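Binitz to End Free Plastic Carryout Bags in October

Sep 4, 2025

Retailers in Binitz will no longer be permitted to hand out single-use plastic carryout bags free of charge under an ordinance that takes effect in October. The rule applies to stores with more than 300 square meters of sales floor. Smaller shops have until next spring to comply.

Bags must be sold at a minimum price of 2 crowns, itemized on the receipt. Produce bags without handles are exempt, as are bags used to wrap raw meat and fish. Stores may continue to sell existing printed stock until it runs out, provided the charge is applied. 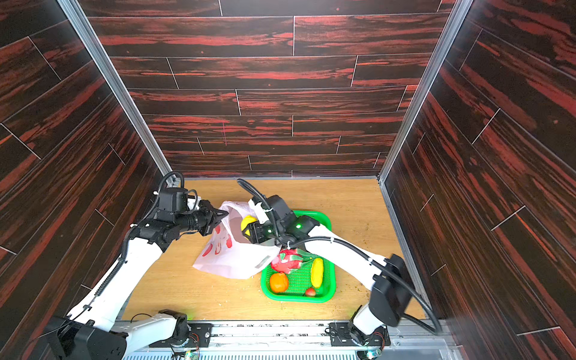
A white plastic shopping bag with red printing.

Drahomíra Murín, who heads the town's waste office, said the sorting plant at Drutevetti stops its intake line whenever film wraps around the screen shafts. Clearing a shaft takes one shift. The plant does not accept film in the mixed recycling stream, and bags should go in the residual bin or to a store take-back point.

Fines start at 400 crowns for a first violation and rise to 500 for each one after that. Inspections will be carried out by the trade licensing department. The full text of the ordinance is posted at the town hall.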